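The Second Key

My aunt left me the key to her apartment in Prinik and also a second key, smaller, which did not open anything in the apartment. I tried it on everything. I tried it on the kitchen cupboards, on the box for letters, on the cellar door, and on a suitcase that was already open. I was thirty-four years old and I walked through the rooms of a dead woman with a small key in my hand, like a child playing inspector.

The apartment was on the fourth floor above the Pylypenko bakery. In August the heat from the ovens came up through the stairs and by ten in the morning the handrail was warm. My aunt had lived there for thirty years and she complained about it in every letter. She also wrote about what kind of bread they were making, how late they started, and which of the girls at the counter was going to get married. I think that she would have been lonely above any other shop.

I had taken one week free from my work to empty the place. My mother said one week was too much. "She had nothing," my mother told me on the telephone. They had been sisters who did not speak, and they did not speak with great discipline, for longer than I was alive. I was the only one who received the letters. When I was a girl my mother put them next to my plate without a word, and she stayed in the kitchen while I read them, cleaning things that were clean.

The first day I did the kitchen. The second day I did the books. On the third day I opened the wardrobe and I had to sit down on the bed.

It was full of clothes, and all of them were folded in the same way. I do not mean only that they were neat. Every blouse, every sweater, even the old aprons, was folded first in the long direction, then the sleeves laid back, then in three, and the last fold always turned under so that you saw only a smooth edge. My mother folds like this. I fold like this. I had believed it was the way that people fold, until I went to live with other students and they laughed at me.

I took out one blouse and unfolded it, and then I folded it again, and it was the same blouse as before. There was no difference between her hands and mine. Then I cried a little, for the first time since the funeral, over a blouse with a Fisex label that cost probably nothing.

In the afternoon I went down to the bakery to ask for cardboard boxes. The woman at the counter had gray hair and flour on her elbows. She looked at me for too long.

"You are the niece," she said.

I said yes.

"She said you would be tall." It sounded as if I had disappointed her. She gave me eight boxes and a bread with seeds, and she did not let me pay for the bread. When I was at the door she asked if I had found what the small key was for.

I put the boxes down.

"I don't know what it is for," she said quickly. "I only know she had it. She kept it on a ribbon. Once she forgot it here on the counter and she came back in her slippers."

I went upstairs again with the boxes hitting against my knees. I ate half of the bread standing. Then I telephoned my mother and asked her, without any preparation, who had taught her to fold.

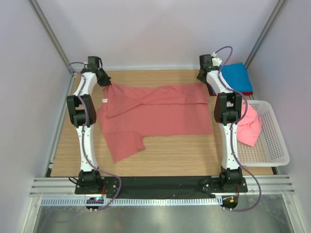
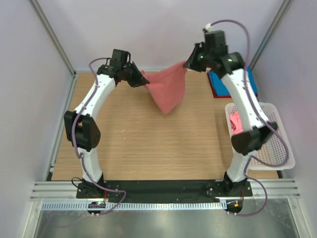

There was such a long silence that I thought the connection was broken. Behind her I could hear the radio, the program with the old songs.

"Our mother," she said finally. "In the laundry. Why do you ask me this?"

I had never heard of a laundry. I knew that my grandmother was a hard woman and that she died before I was born, and this was the complete history of my family as it was given to me.

"The laundry of the Hidix hotel," my mother said. "Your grandmother had the key of the linen room. We went there after school and we folded until supper. Sheets with two people, one at each end. The small things alone. If the edge was showing she shook it out and you began again." She breathed. "Your aunt was faster. I was more correct."

"What happened to the hotel?"

"It closed. What happens to hotels."

I looked at the small key, which was lying on the table beside the bread. I described it to her. I said it had a round head with a hole, and on one side the number 60 was pressed in the metal, very worn, so that you felt it better with the finger than you saw it with the eye.

My mother said that she had something on the stove. I knew there was nothing on the stove. She put down the telephone.

That night I did not sleep well. It was too hot with the windows closed, and with the windows open the bakers were talking in the yard. They started at two. One of them was singing the same four lines again and again, and another one told him to learn the rest of the song or be quiet. I lay on my aunt's bed and thought about two girls with a sheet between them. You step back to pull it straight, you step forward to bring the corners together. One of them takes the corners from the other, and for a moment their hands touch. Then they step back again. I thought that you cannot fold a sheet with a person and be angry with her, and then I thought that of course you can. You can do it for years.

In the morning I walked to where the hotel had been. The gray-haired woman explained to me the way, drawing it on a paper bag. The building was still there, with a dentist in it, and a school for driving, and on the ground floor a shop that sold lamps. I asked in the lamp shop about the linen room and the young man was polite, but he thought I wanted to buy linen. I went around to the back. There was a yard with a low door painted green, and the lock in it was new and shining. I stood with my small old key before this new lock. I even tried it. It did not go in at all.

I don't know what I had expected. A room with shelves, I suppose, and on a shelf a letter.

When I came back to the apartment my mother was sitting on the stairs.

She was on the third floor, one floor too low, with her handbag on her knees and her good coat on, in that heat. To come she had taken the early train and then the bus. She had not been in Prinik since before my birth. Her face was red from climbing.

"It smells of bread," she said, as an accusation.

"It always smells of bread."

"She wrote this to you?"

"In every letter," I said.

I helped her up and opened the door. She went through the apartment slowly, with her hands behind her, as people walk in a museum where they are afraid of the guard. She looked at the kitchen, which I had already emptied. She looked at the books in the boxes. In front of the wardrobe she stopped, and I saw her put out one finger and pass it along the smooth edges from the top to the bottom of the pile.

Then she said, "The blue one is wrong."

I came and looked. It was a blue cardigan, near the bottom. To me it was the same as the others, but she pulled it out and showed me. On the left the edge was a little bit out, the width of a match.

"She did this always," my mother said. "Always one. When our mother was tired and did not check, she put one wrong in the middle, and we went home and she was so happy that she could not eat." She was holding the cardigan against her coat. "I told our mother about it. One time. I was the correct one, you understand. I was eleven."

I waited.

"It was four hundred towels," she said. "She had to do all of them again, alone, in the night. And in the morning our mother took the key from her own neck and gave it to me, and not to her."

"But she had the key," I said. "My aunt had it."

"I gave it to her at the station, when she left. I threw it, to be exact." She sat down on the bed, at the same place where I had sat. "I said, here, now you can be the one who closes the door. I thought that it was a very good sentence. I had prepared it for five days."

Down in the bakery somebody dropped a metal tray and somebody else laughed. My mother asked me if there was coffee. I said that I had packed the pot, but I knew in which box.

We drank it from two glasses because the cups were at the bottom. After the coffee she took off her coat at last and hung it behind the door, and we did the wardrobe together. It went quickly. She gave me the things and I put them in the boxes, and we spoke only about which ones were good for giving away and which ones were too old. Under the clothes there were sheets, heavy ones, gray along the folds. We had to shake them out to see if they were still useful.

She took one end and I took the other. She stepped back until her heels were against the wall. "Pull," she said, and I pulled.

There were six sheets and we kept four. When we came to the last one, I saw that her corner was not exactly on the other corner, and she saw that I saw it. She turned the last fold under, pressed it flat with her hand, and put it in the middle of the pile.

The small key is now in my kitchen in the drawer with the string and the candles. My mother does not ask about it. But last week she wrote me a letter, the first one of my life from her, although she lives twenty minutes from me by tram. It was two pages. Most of it was about the neighbors and the price of butter, and at the end she asked me if the bakery sends bread by post.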